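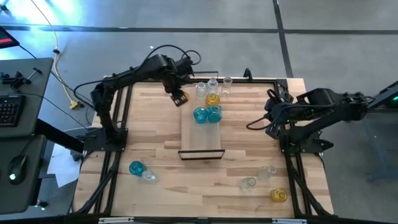
The two-arm table at Sovach during our August visit, with the glassware partly sorted.

Members' visit to the Sovach workshop

Our August outing took 25 members to Sovach, the small automation firm that moved into the old Jacquet printing building last year. The visit started at 2 p.m. and was meant to last an hour and a half. Most of us were still there when they wanted to lock up.

Stellan Sundqvist, who runs the workshop, met us at the loading door and gave a short talk on what the company does. Sovach builds handling equipment for firms too small to buy a full production line. Their customers are mostly packers, bottlers and labs. Busitz, the jam and syrup maker out on the county road, was one of the first to sign up, and the work we came to see grew out of a problem there. Busitz takes back used jars and bottles from its shops, and they arrive mixed up in crates, in all shapes and colors. Sorting them by hand is slow work and people don't stay in the job long.

The table used for the demonstration is simple to look at. It has a wooden top inside a black aluminum frame, with one black arm mounted on each side and a raised wooden platform in the middle. The arms each have a two-finger gripper. Small glass containers in clear, yellow and blue glass are put out on the wood, and the job is to bring them together at the platform, standing up. Some of the pieces start on their sides, and this is the part that took up most of our questions.

Yetunde Idahosa, the engineer in charge of the project, explained why glass is such a nuisance. A clear jar lying on a pale table has very little for a camera to go on. What the camera mostly picks up is the wood behind it and a few reflections. The colored pieces are much easier. She said that early on the system would find the yellow jars nearly every time and go right past the clear ones. They have improved on that by training it with a lot more clear glass, under different lights and at different times of day.

The second difficulty is grip. Squeeze a jar too lightly and it slips. Squeeze too hard and it can shoot out sideways or crack. The fingers close slowly for the last part of the movement, and the force is watched the whole way. Standing a fallen bottle up takes longer again, as the arm has to pick it up, turn it and set it down flat on its base without knocking the ones next to it.

We watched several runs. In the one that went best, both arms worked at the same time and stayed out of each other's way. In another, the left arm tipped over a jar it had just placed, stopped, and went back for it. There was some applause for that. A third run had to be halted by hand when a bottle rolled up against the edge, and Yetunde reset the table and started over.

She keeps a log of every run. The week before our visit they had done 262, and 242 of those finished with no help from a person. For Busitz that isn't good enough yet, and she was open about it. A single broken jar means stopping to clean up, and the time lost soon eats up whatever was gained.

Several members asked about speed. At present the arms are slower than a person who knows the job. Stellan's view is that this matters less than people expect, provided the machine can be left alone during the evening. Others asked about cost, and he said he would sooner talk about that once Busitz has a version running in its own building. He hopes to have a trial there before winter.

After the demonstration we split into two groups. One went with Stellan to see the machine shop, where the mounting plates and brackets are cut. The other stayed with Yetunde, who let people try moving a spare arm by hand to feel how the joints turn. It is lighter than you would think – a few of our older members had worked with welding robots at the Curken plant and remembered something very different.

Thanks to Sovach for the coffee and for putting up with so many questions. Stellan has said he will take a second, smaller group for those who missed out. If you would like to be on the list, please tell the office by the end of the month. Closed shoes are required, and the workshop floor has cables on it in places, so please watch your step. Parking is behind the building, through the gate on the left side.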